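Drollis Opens Bedding and Clothing Exchange for Families in Pettigrew

Children's blankets and outgrown clothes can be dropped off through the end of March 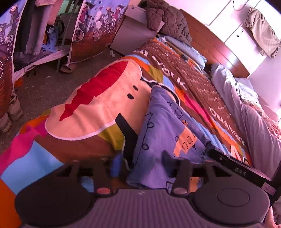

PETTIGREW – Drollis, the household textile shop and laundry on the north side of Pettigrew, will open a permanent exchange for children's bedding and clothing in March. Families can bring in clean items their children no longer use and leave with the same number of items in a different size. There is no charge and no membership.

The exchange is called Jondilura. It takes over the former stockroom at the back of the shop, which has been repainted and fitted with shelves, hanging rails and a long folding table. It will be open from 9 in the morning until 4 in the afternoon on every day the shop is open.

Drollis ran a trial of the exchange last fall from a pair of racks near the front counter. During the trial, 800 items changed hands. Printed clothing for young children moved fastest, along with blankets showing large cartoon figures. Plain items stayed on the racks longer, and adult clothing was dropped from the plan before the trial ended.

"Parents told us the same thing at the counter over and over," Drollis said in a statement. "A child grows out of a favorite shirt in a few months, and the shirt is still in good shape. The blanket lasts longer, but then the child moves to a bigger bed and it no longer fits. We had an unused room and the washers to back it up, so we decided to do this properly."

What can be brought in

Jondilura accepts the following:

Blankets, quilts and duvet covers in crib, toddler and twin sizes
Fitted and flat sheets, with or without matching pillowcases
Shirts, pants, dresses, pajamas and sweaters in children's sizes
Jackets and snow pants with working zippers

Printed and plain fabrics are both welcome. Small marks and light fading are fine. Items with holes, broken fasteners or strong odors will be returned. The exchange does not take pillows, mattress pads, car seat covers, shoes or underwear.

Everything should be washed and dried before drop-off. Clothing does not have to be ironed or folded, though sorting it by size speeds things up at the table. One easy way to sort is to spread a blanket over the bed, lay the clothes out on it and work through them a piece at a time. Pockets should be emptied. Names written on labels can be left as they are or covered with a blank sticker, which the shop will supply.

How the exchange works

Staff check each item at the folding table and give the family one paper token for each piece of clothing. A blanket, quilt or duvet cover counts as four tokens, and a sheet counts as two. Tokens can be used the same day or kept for later, and they do not expire. They cannot be traded for cash or used toward laundry service.

Families who have nothing to bring may still visit. Each household can take up to nine pieces of clothing and one blanket per season without tokens. No proof of income or address is required.

Items still on the shelves after 17 weeks will be sent to Sonovness, a textile recycler that turns worn cotton and fleece into stuffing and cleaning cloths. Sonovness will also collect the items that do not pass the check at the table, if the owner agrees to leave them.

Early drop-off

Drop-off before the opening is available now at the front counter during regular shop hours. Tokens will be issued at the time of drop-off and can be used once the room opens. Large donations of more than two full bags should be arranged ahead of time by phone or in person so that there is space to store them.

Parking is available behind the building. The back entrance has a ramp and leads directly into the exchange.

About Drollis

Drollis sells sheets, blankets, towels and table linens and runs a wash-and-fold laundry from the same building in Pettigrew. The shop also offers mending and hemming.

Press questions and requests to visit the exchange before it opens can be left at the Drollis front counter.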